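Notebook, bench 2: stamp pad box and paper layout
May 31, 2021

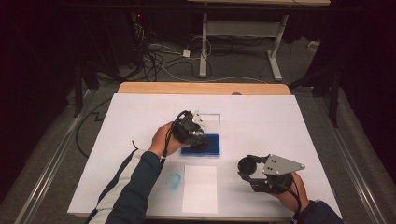 Setup

White board laid on the wooden table. It covers most of the top and leaves a strip of bare wood along the far side, the side with the small round hole. Clear plastic box near the center of the board, blue in the bottom. Paper portrait, near edge of the board, slightly left of the box. Hand grippers left and right.

The board stays. Dénes Bíró wanted to work straight on the wood, but blue on wood does not come out and the table goes back to the Vilusach room in September. The board can be wiped or, at worst, turned over.

Purpose of today

Settle where the box and the paper go, and write it down so that the layout can be rebuilt by whoever has the bench next. The last entry on this (Fidel, first layout) gives the box position as "middle" and the paper as "in front," and two people rebuilt it two different ways.

Position of the box

Tried three positions.

Far: box up against the far edge of the board. Reach is too long. The sleeve drags over the paper on the way back, and one sheet was spoiled that way before I moved it.

Center: box near the middle, paper on the near side. Reach is fine with either hand. The walls can be steadied from the left while the right hand works. Keeping this one.

Near: box at the near edge, paper beyond it. Comfortable, but every stamp has to pass over the box wall and then over the box itself to get to the sheet. Drips land in the box, good, but the view of the sheet is poor. Rejected.

Distance from the box to the top of the sheet: 10 cm. Less than that and the wall of the box gets knocked on the return. More than that gives nothing.

Pad

The blue was topped up yesterday and left overnight with the cover on. First impressions too heavy, with a wet rim and a pale middle. After three blanks on scrap it evened out. Note for next time: do the blanks first and do not count them.

Pressing harder does not fix a pale middle. It squeezes color out to the rim and makes the ring worse. A light press held for 2 seconds gave the most even print. Held for longer, the paper starts to lift with the stamp.

Marks on the board

There is a light-blue ring on the board to the left of the paper. Smudged outline, faint. Wiped with water, no change. Wiped with alcohol, slightly paler, then no further change. Leaving it. It is useful as a reference: the left edge of the sheet goes just to the right of it. If the board is ever swapped, this reference goes with it, so measure from the board edge as well. I have not done that yet.

Do not stamp directly on the board to test the pad. Use scrap.

Paper

Plain white, unlined, no coating. The coated stock from Gasumura takes the color more slowly and was still smearing when stacked. Plain paper could be stacked with a sheet of scrap between.

White paper on a white board is hard to line up by eye. The sheet is a little brighter than the board, enough to see when looking for it, not enough to notice that it has slid. Tape on the top corners stops the slide but tears the surface on removal. Tried low-tack tape, better, one small tear in the whole run. A darker board would solve this. Dénes has a gray offcut that may be the right size. To be checked.

Run

18 sheets, one print each, center layout, plain paper.

Good: 13
Pale middle: 3
Double edge (sheet moved during the press): 2

All of the pale ones came at the end, so the pad was running low. Both double edges were on untaped sheets. No sheet was touched by a sleeve in this layout.

Box

Clear walls are an advantage, the level can be checked from the side without leaning over. The box is light, though, and shifts when it is bumped from either side. For this run it was steadied from the left. Putty under the corners would probably hold it. Do not tape it down, the box has to come off for cleaning.

Cover goes back on between runs, including short breaks.

To do

Measure the box and paper positions from the left and near edges of the board.
Putty for the box.
Gray offcut, check size.
Repeat the run with all sheets taped, pad topped up after the tenth.
Strike "middle" and "in front" from the Fidel entry and point it to this page.

Used sheets are in the flat folder, good ones on top, the rest below the divider. Scrap not kept.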